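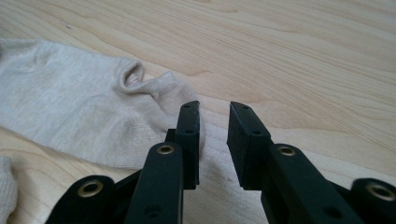

What is the best way to store socks so that pairs stay together and the cuffs don't stretch?

Fold them flat in thirds and stand them on edge in a shallow drawer or box. In our trial this kept more pairs together than balling, and it was easier on the ribbing than turning one cuff over the other.

Sock Storage in a Shared Residence
Project report, Household Textiles
Submitted 8 February 2021

Background

Adham Hall has one laundry room for the whole building and a shelf for unclaimed items. Most of what ends up on the shelf is single socks. Our group wanted to know whether the way people fold and store socks has anything to do with how many go missing, and whether it changes the shape of the cuff over time. We had both been told at home that balling socks ruins them, but we had not seen it measured.

Materials

We used 48 pairs of plain crew socks in light colors, all the same size and all bought new from Saavedra, a discount store near campus. They were a cotton blend with a ribbed cuff. We washed them once before starting so that any first shrinkage would not affect the results. We also used a fabric tape measure, a kitchen timer and a set of shallow cardboard boxes cut down to fit the dresser drawers in the residence.

Methods

The socks were divided evenly into 4 groups.

Group A, balled: the two socks are laid together, rolled from the toe, and one cuff is turned back over the roll.

Group B, cuff fold: the two socks are laid flat together and the top of one cuff is folded down over the other. No rolling.

Group C, thirds: the two socks are laid flat, the toe is folded up, the cuff is folded down over it, and the bundle is stood on edge.

Group D, loose: no folding. Both socks are dropped in the drawer.

The trial ran for 6 weeks. Each group was worn, washed and put away in the same rotation. We measured the width of each cuff lying flat, before the trial and again at the end. We also noted how long it took to put away a load and how long it took to find a matching pair in the morning.

Smoothing the sock before folding mattered more than we expected. Light heathered knits hide creases, and if the heel is twisted the bundle comes out lopsided and falls over in the box. We settled on laying the heel to one side and pressing the fabric flat by hand from the cuff down to the toe.

Results

Cuffs in Group A were visibly wider than the others by the end. The change was only on the sock that had been turned over, so the two socks in a pair no longer matched. Group B showed the same thing to a smaller degree. Groups C and D showed no change we could measure.

Group D was the fastest to put away and the slowest to use. It also lost the most socks, mainly singles left behind in the dryer that were not noticed until several days later. Group C took the longest to put away at first, but our times came down after the second week. Group C did not lose any socks. We think this is because folding flat means handling each sock, so a missing one shows up right away.

Group A took up the most drawer space. One full drawer of standing bundles needed two drawers when balled.

Problems

The residence in Trerkelthorpe changed dryers partway through the trial and the new ones run hotter. This affected all groups equally, but it may have added to the wear on the cuffs. We also only tested one kind of sock. Wool or athletic socks with thicker elastic could behave differently. Our cuff measurements were taken by two people, and we did not check our readings against each other until the third week.

Further work

We would like to repeat the trial with ankle socks, which are too short to fold in thirds neatly. We tried a half fold on a few pairs and they would not stand up without a divider. A second group in the class is testing drawer dividers from Esero, and we have given them our measurement sheets.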